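积木与形状托盘:器材角的小图集

这一页收的是我们器材角里和形状配对有关的几样东西:泡沫托盘、几何块、支架和灰色的工作箱。文字是整理柜子时陆续写下的,给后来借用的人查,也给想自己做一套的人参考。整理日期是2023年9月11日。

托盘
托盘是厚泡沫板,绿色,上面挖了凹槽。大圆、五角星、椭圆、小圆都有,形状不同,放进去的东西也不同。槽底的绿比板面深一些,找位置的时候先看颜色深浅,再看轮廓。

板子是从Omel订的,到手以后先平放了一夜才开始用。泡沫板不能竖着靠墙存放,时间长了会弯,弯了以后放在箱底不平,一角翘起来,小块容易滑出去。

几何块
块按外形分袋,不按颜色分。以前按颜色分过一阵,找起来很慢,Declan Ormsby改成了现在的办法。圆柱一袋,棱柱一袋,星形和不规则的放在一起。

棱柱里面最容易拿错的是六棱和八棱。侧面看差别不大,要把端面转过来数边。袋子上画了端面的轮廓,放回去之前对一下。

单个块的重量记在清单里,最重的一块是128克。超过这个数的旧块已经收到楼上,不和这一套混用。

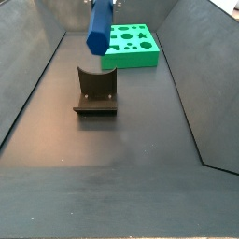 清洁的办法很简单,微湿的布擦一遍,再用干布擦一遍。哑光的表面不要用酒精,擦过的地方会发亮,和旁边不一样。Idris Bevan试过三种清洁剂,最后还是回到清水。

泡沫的凹槽里容易积灰,用软毛刷从里往外扫。不要用吸尘器的硬嘴去抵,小圆槽的边很薄,压一下就留印。

灰色工作箱
箱底是灰色的,蓝块和绿板放在上面都看得清楚。我们之前用过白底的箱子,灯一开就反光,换成灰的以后好很多。现在用的是Stakska的浅箱,同一规格买了两只,一只在用,一只装备件。

箱子里不放多余的东西。标签纸、笔、螺丝刀都放在外侧的小盒里,收工时再点一遍。

黑色支架
支架是一块立板加一块底板。立板上沿是往下凹的弧形,两边留出两个角,靠近底部有两颗银色的小圆头螺丝。底板平放在箱底。

螺丝每个月看一次。松了用手动螺丝刀拧,拧到不动为止,不要再加力。备用螺丝在Tiedemann的零件盒里,第二层左边。

支架擦灰的时候注意弧形的内侧,那里不容易看见。黑色的东西落了灰很明显,擦完换个角度再看一眼。

摆放
托盘平放在箱子靠后的位置,支架在托盘前面。两样东西之间要留出手能伸进去的空当。托盘贴着后壁放的话,后排的椭圆槽就不好够,往前挪一点会顺手。

支架的底板朝外,立板朝里。反过来放也能用,只是底板会碰到托盘的前沿,两边都不好调整。

大块先放,小块后放。大圆槽在中间,先把它填上,别的位置就容易认。三个小圆槽挨得近,手指粗的人可以用镊子,镊子要用塑料头的,金属头会划泡沫。

不规则的那个槽最费时间。它的轮廓是一瓣一瓣的,方向差一点就放不下去。遇到卡住的情况,把块提起来转一下再试,不要往下压。七月份有一块板就是这样压坏的,槽边裂了一道口子,后来用Gekier的泡沫胶补上,能用,但那一处偏硬。

尺寸和用量
想自己做的人常问尺寸。我们的大圆槽直径是76毫米,槽口比块略大,留的余量靠试切决定。先拿边角料切一个,放进去能自己落到底、晃动又不明显,就照这个切。

切泡沫用新刀片,一片刀只切直边,另一片只切弧线。小圆用打孔器,比刀切得整齐。五角星的五个内角最难,先在角上各打一个小孔,再沿直线切过去,角就不会撕开。

整套清单现在有19项,包括托盘、支架、各种块和两把软毛刷。清单一式两份,一份贴在柜门内侧,一份夹在登记本里。改了一份,另一份也要改。

借用
借出以整箱为单位,不单借某一块。押金500元,归还时当面核对清单,没有缺损就退。缺了小块的,按清单上的价格补,托盘压坏的另外商量。

搬的时候托盘和支架分开包。支架的两个角比较尖,和泡沫放在一起会扎出坑来。我们一般用旧毛巾裹支架,托盘上面盖一张硬纸板,再合箱盖。

车上不要把箱子立起来放。到了地方先开箱看一眼,块有没有从袋子里掉出来,托盘有没有移位,没问题再往外拿。

归还的时间是工作日下午四点以前。Declan Ormsby不在的话,交给Idris Bevan,登记本在他桌子右边的抽屉里。

还没做完的
备用托盘还缺一块,打算换一种硬一点的泡沫,颜色仍然用绿的。支架想再做一个矮的,弧口浅一些,给短的块用。图纸已经画了,等材料到了再切。

旧清单上有几项名称和袋子上写的对不上,下次整理时统一改成袋子上的叫法。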